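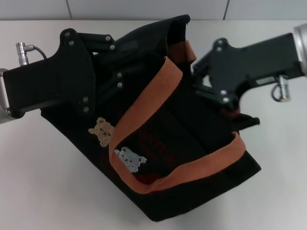
What does the Pirnwood Code-Switching Corpus contain?

The corpus contains 1000 transcribed conversations between bilingual adults, with a language tag on every word and a mark at every point where the speaker changes language.

Pirnwood Code-Switching Corpus
Version 2, released 2 Jun 2022

Summary
Speech and transcripts of informal talk in Amorton. All speakers use English and one other language: Spanish, Romanian, or Portuguese. The corpus is meant for work on word-level language identification, switch-point prediction, and the study of borrowing. It was not designed for training speech synthesis, and the license does not allow that use.

Speakers
There are 260 speakers. Each has a code made of a language letter and a serial number. The speaker table gives age band, first language, age at which the second language was learned, and self-rated skill in both languages on a scale from 1 to 5. Self-ratings were collected before the recording session and were not checked against a test. Some speakers left the skill fields blank; blanks are stored as NA, not as zero.

Files
audio/ holds mono WAV files, one per conversation
text/ holds tab-separated transcripts, one token per line
meta/speakers.tsv
meta/sessions.tsv
meta/splits.tsv
CHANGES

The session table has 1010 rows. The extra rows belong to conversations withdrawn at a speaker's request. Their identifiers are kept so that old result files still line up, but the status column reads "withdrawn" and no audio or text is provided. Filter on status before joining.

Transcript columns
token: the word as transcribed
start, end: times in seconds
speaker: speaker code
lang: en, es, ro, pt, mix, name, or other
switch: 1 if the language differs from that of the last tagged word by the same speaker, otherwise 0

The tag mix is used for words built from two languages, such as an English verb stem with a Spanish ending. The tags name and other are skipped when the switch column is computed. A switch is never marked across a change of speaker.

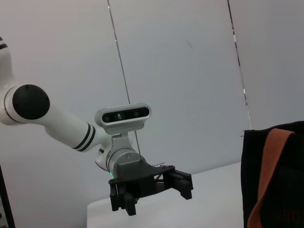

White robotic arm with a black two-finger gripper above a white tabletop.

Annotation
First-pass transcripts were made by Costache, a transcription firm, and corrected in Jikness, our in-house editor. Two annotators tagged each conversation independently. Disagreements went to a third annotator, whose decision is final in the released files. The original tags are not included.

Most disagreements concern established loans. The rule is to tag a loan by the language of its pronunciation. Where the audio is unclear, the language of the surrounding phrase is used.

Splits
Train, dev, and test are divided by speaker, so no speaker appears in more than one. Version 1 was divided by conversation. Scores from the two versions should not be compared.

Known problems
Overlapping talk is poorly aligned; expect start times to drift in long overlaps. Romanian diacritics are missing in the oldest transcripts. Short backchannels ("mm", "ah") are tagged other even where annotators felt they belonged to one language. Portuguese is the smallest of the three sets and has few speakers in the oldest age band.

Changes from version 1
New speaker-based splits. Switch column recomputed after the January tag fixes. Duplicate header lines removed from text/.

Access
Free for research after signing the data agreement. Do not try to identify speakers, and do not post audio clips longer than the agreement allows.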